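A Dropped Object Is a Safety Event

August 5, 2021

Most fault logs for kitchen manipulators have a line for collisions, a line for emergency stops, and a line for lost communication. Very few have a line for the grip letting go. When the hand opens by itself, the result is filed under "task not completed," next to a plate that was in the wrong place. I think this is a mistake, and a fault we had in July at the Serville test kitchen is my argument.

The arm was running a pick-and-place routine under Onyeka, the supervisory software we use on all of our counter stations. The job was simple: pick up an item of food, carry it over the counter, lower it to a plate. During a transfer the gripper released its load at full carry height. The item struck the rim of the plate, rolled, and came to rest against the pan support of the cooktop. The burner was off. Onyeka recorded a failed placement, homed the arm, and started the next attempt.

The cause took a while to find and was not exotic. The cable that serves the gripper had been routed with too little slack at the wrist. At one combination of joint angles it was pulled tight, and the connector lost contact for 261 milliseconds. The gripper controller restarted. On restart its default was to open the fingers and calibrate the stroke, a sensible thing to do on a bench and a poor thing to do above a counter with something in the hand.

We went back through the records. Of 1,945 transfers, 4 showed the same restart signature. Not one had been flagged, and all had been counted as ordinary misses. An operator reading the summary page would have seen a success rate any of us would be pleased to report.

Vevance, who built the station, answered promptly and offered a longer cable and a clip. We fitted both. I have no complaint about the repair, but I do have one about the way it was closed. The ticket reads "cable strain, resolved." The strain was resolved. The default was left as it was, and it will still be there when a connector corrodes, or a supply sags, or someone leans on the wrong plug.

The usual objection is that the loads are light. A vegetable that falls a short distance hurts no one. I accept that for the vegetable. The controller, however, has no idea what it is holding. The same hand, with the same firmware, is scheduled to lift pans at the Surarcombe site next year, and the severity of a release depends on the load and on what lies beneath it. A cooktop set into the same counter as the plates puts an ignition source within rolling distance. If the item had been a towel and the burner had been lit, we would be holding a different kind of meeting.

A second objection is that holding on after a fault has its own dangers, a trapped finger being the obvious one. This is a real conflict and deserves a real analysis. The answer depends on grip force, on whether people can reach the workspace while the arm is powered, and on whether the fingers can be opened by hand with the power off. At our station the guard is interlocked and the fingers can be backed off manually, so holding is the safer state. Elsewhere it may be the other way. What I object to is letting a calibration routine make the decision.

My requests are modest. The controller should remember across a restart that it was loaded, and wait for a command before it moves. The supervisor should treat an unexpected change in finger position as a stop condition, with a human reset. Loss of grip should have its own code in the log, separate from a missed placement. Transfer paths should be planned with the drop zone in mind, and should stay clear of the burners even where the shorter path crosses them.

We have made the logging change and the path change ourselves. The firmware change is with Vevance, and until it arrives the Serville station runs food only, with the gas shut off at the valve.

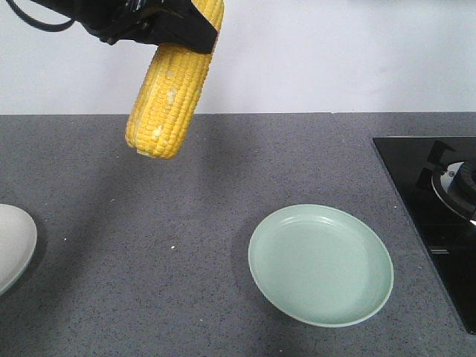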